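3.2 Where students lose the orbital

The first thing we looked at was the drawing task. Each student got a blank sheet and one instruction, draw an electron in a hydrogen atom. Ground state, no hints. Most drew a circle with a dot on it. Same as the pilot in September. Of the 579 scripts collected across the Brimville schools, the commonest picture by a long way was the planetary one, and this after a full unit on the quantum model.

Not surprising. The word itself does damage - "orbital" sounds like a kind of orbit, and students treat it as one. In interview one boy said the p orbital was "a figure eight the electron runs round". He had the shape right and the meaning wrong. Choo (Chae-won) coded these as shape-correct, path-retained. It is the category we care about most in this section, as a normal test item would mark them right.

The everyday-pairs activity, used in the Arent classes only, was meant for the spin lesson. Two of a thing, one place to put them. Students were asked what has to differ between the members of a pair before both can go in the same orbital, and the answer wanted is the spin quantum number, nothing else. 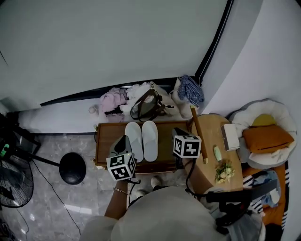 Figure 2. White slippers placed side by side on a low table.

The analogy is weak and we say so to the class. A left and a right are different shapes, two electrons are not. Spin up and spin down isn't handedness of the object. Even so, students in the Arent classes stopped writing three electrons in 2s, which had been a stubborn error. They did not get any better at saying why. Exclusion stays a rule to them, a capacity limit, like seats on a bus. Asked for the reason, most wrote "becuase it is full".

Back to the path problem. Three wordings tried for the definition. The first, region where the electron is most likely found, is the textbook one. Second, a dot-map wording: imagine 100 measurements on identical atoms, mark each result, look at where the dots crowd. Third, both together. The dot-map wording gave fewer paths in the drawings. The combined one did no better than the textbook alone, we think because students read the first sentence and stop.

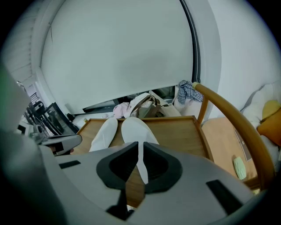

A caution on the dots. Some students joined them up. Given a scatter of points they drew a line through, in order, and called it the route. Khúc (Nga) noticed this during marking and went back through the earlier scripts, where it shows up too but had been coded as untidy shading. Recoded. The numbers in this section use the new coding, those in the conference version do not. The fix in class was small. Say each dot is a different atom, and say it again. Once the dots belong to separate atoms there is nothing to join.

Nodes are harder. For 2p the question is always the same, how does the electron get from one lobe to the other if it can't be in the middle. A fair question if you believe in paths. Teachers mostly answered it on its own terms ("it jumps", "it tunnels"), which keeps the path alive. The Owino group tried refusing the question, asking instead what would have to be true for it to make sense. Slower, took most of a lesson. But the path drawings dropped in that group and stayed down on the delayed test.

One more thing on the diagrams. The boundary surface in the Zistora worksheets is drawn with a hard black outline. Students take the outline as a wall. Several wrote that the electron "hits the edge". A faded edge would be better, though it photocopies badly, and two of the schools are still on photocopies.
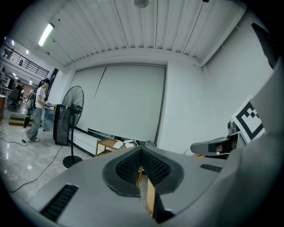
3.3 Energy levels and the filling order

Next the filling order. Here the errors are of a diferent kind, procedural mostly. 4s before 3d is memorized from the diagonal-arrow chart, and the chart gets applied to ions without change, so Fe2+ loses its electrons from 3d. The teachers knew about this one already. Drawings were no help, so the coding in this section is from written configurations only.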